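Re: [virkcombe-list] water bills again

Sorry for the slow answer, at work and typing fast. Yes we got the letter too. 465 dollars for the quarter, was 369 last time. Same house, same two people, no pool. Called Inton at lunch – on hold 57 minutes, then cut off.

Has anyone on Lultier Road had the meter swapped? Ours was done in March and the jump starts right after. Might be nothing. Might be the meter.
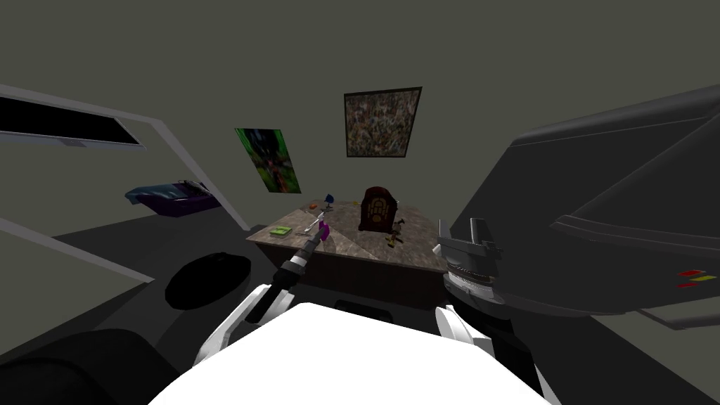 The lower end of Lultier is the same, the list heard back within the hour, and the thing to ask for is a manual read, in writing, becuase the phone people can't order one.

Earlier message, for those who missed it:

> Bills are up all over Virkcombe. Please check the read date
> on page 2. Mine says "estimated" 5 times in a row.

Checked, ours says estimated too. Will write to them tonight. Dont pay the late fee yet if you're disputing – ask first.

Tesfamariam Court people, same thing there?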